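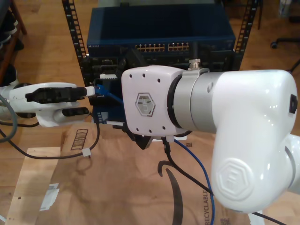 I have been putting off the cable post for months, so let's get into it! My friend Şükran Erdem asked me back in May how I keep a home network from turning into spaghetti, and my first answer was that I don't, and my second was that I quit buying cables all in one color. Blue is for anything that goes into the switch (mine stay blue even when the store only has the ugly long ones left), gray is for whatever runs off to the side, and black is for power. The NETGEAR switch goes near the top of the rack, ports facing out, with everything else below it. I had it at the bottom for a whole winter and spent that winter on my knees on a hardwood floor. Never again.

The other thing I do now is tag the cables. Little white tags, and I write on them BEFORE the cable goes in, in pencil, because I change my mind a lot. My old system was to follow each one with my finger and say its name out loud — Moma has the patience of a saint, but she is a cat and she does chase the loose end.

Şükran also wanted to know about length. I used to buy the longest cable on the shelf and coil up the extra behind everything, and when I finally pulled all that out I had more than 17 feet of slack from just the one shelf. Now I measure with string first, add a hand's width, and buy that. A 7-foot cable does almost everything in my house except the run to the back bedroom.

Plugs next. Push until you hear the click, then give it a tiny tug. I have lost a whole evening (dinner on the stove and everything) to a plug that was sitting in the port looking perfectly fine and wasn't clicked in.

I still haven't dealt with the drawer of mystery adapters — that one's getting its own post, once I find the lid to the box they came in.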